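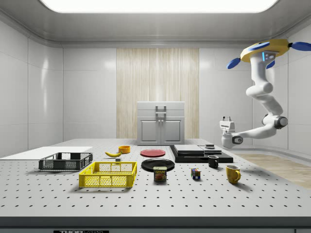
Bredton Allotment and Garden Society
Minutes of the April meeting

Present: Nisreen Mansour (chair, and by default minutes), plot holders as per the sign-in sheet, one dog.
Apologies: received from plot 7, who also sent rhubarb.

The meeting opened at 7 p.m., in the sense that the chair began talking then. Others joined her in stages.

1. Minutes of the March meeting
Approved after a correction. The word "manure" in item 4 should have read "mature." The member concerned has accepted the society's regrets.

2. Water
The water bill came to $743, more than last year's by a margin the meeting described as "a lot" and, later, "a whole lot." The chair asked whether anyone had left a hose running. Everyone looked at the dog.
Agreed: the main valve will be shut off at dusk. Anyone wishing to water by moonlight may carry a can.

3. Compost
Two quotes were received for a bulk delivery. Zalar will deliver to the gate. Brosa will deliver to the bays but wants the gatepost moved first. A long discussion of the gatepost followed, including its history. Motion to accept Zalar carried, 12 in favor, 2 against. Both of those against would like it recorded that they are in favor of compost generally.

4. The Kashyap plum
The tree now leans over three plots and the path. Plot 9 wants it pruned. Plot 10 wants it left alone until the fruit is in. Plot 11 has no view on the tree but has views on plot 10, which the chair ruled out of order.
Agreed: light pruning after harvest, path side only. The word "light" to be defined by someone other than plot 9.

5. Slugs
Raised again. The beer trap trial is suspended, as the supplies bought for it could not be found and the slugs are thought unlikely to have carried off the bottle opener. Members may go on using whatever method they believe in, provided it stays on their own side of the string.

6. Shed key
Still missing. The shed has therefore been very secure.
Action: Nisreen Mansour to price a new lock and a longer piece of string for the next key.

7. Any other business
A member asked if the seed swap could include seedlings. Yes. Zucchini? No – not after last time.
The rhubarb was divided among those present.

Meeting closed at 8:40 p.m. Next meeting in May, same place, chairs to be put back afterward.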